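The vitamin shelf, a reckoning

I moved to Avley in August with 20 boxes, and one of them was labeled "health." Inside were enough bottles to open a small clinic, plus a jar I'm fairly sure I bought in 2000, when I had opinions about garlic.

For years all of this lived in the cabinet over the stove, where heat and steam could get at it and I could not. Finding an aspirin meant taking down everything else first. By then I usually had a second headache.

So I have given the small bottles a shelf. It's a little wooden board on thin legs, the kind Hughes in Tusdale sells for spices, and it cost me 25 dollars, which is more than the aspirin did. The plan was simple. Daily things near the shelf, occasional things farther out, anything I couldn't identify in the trash.

The plan lasted until I got to the caps. Somewhere along the way I became a person who keeps white bottles with white caps, all about the same height and all equally smug about it. From the top you can't tell calcium from something the vet gave me for a cat I no longer have. I have started writing on the lids with a marker, but I only got as far as the ones in the bathroom before the marker gave out.

The jar with the yellow lid gets to stay, mostly for morale. It's the one thing in the whole collection I can find at 6 in the morning without my glasses. The plant came over from the windowsill to make the arrangement look intentional, and I think it's carrying most of the weight.

I'm told the pharmacy in Kallircombe takes back old pills, no questions asked. It's 110 steps down from the bus stop and the same number back up, so I'd like to make one trip of it. There's a bag by the door. It has been there for a while – it may need a shelf of its own.

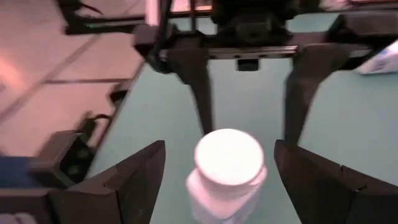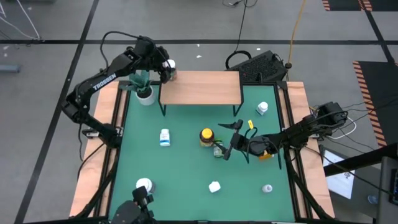 White lids on the green mat, still no writing on them that I can see.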